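Keeping a White Desk White (and the Plush Toys That Live on It)

I have had a white desk for long enough now to have opinions about it, so get comfortable.

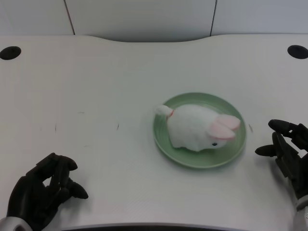

Start with the scuffs, as those are what people write to me about. Small dark marks on a white top will often lift with a damp cloth and a drop of dish soap, and I'd always try that first. If they stay put, make a paste of baking soda and water and rub gently with a fingertip wrapped in cotton. Go easy on a textured surface! The melamine sponges are tempting, but they can leave a dull patch that bothers you more than the scuff ever did.

Next, the cable holes. Crumbs and fluff love those things. Run a dry paintbrush around the rim every 2 weeks or so (a soft one, 50 cents at our hardware store last August) and vacuum underneath afterward.

Now, plush toys. A fluffy white rabbit picks up dust like you wouldn't believe, and I like to park mine on a plate while I work on it, so the loose fuzz stays in one spot. Brush with the nap using a clean baby brush, ears last, and hold the ears flat with your other hand. Snip stray threads close with small scissors and never pull them. For a grubby patch, dab on a little cornstarch, leave it overnight, and brush it out in the morning.

Wash the plate before it goes back to the kitchen, of course.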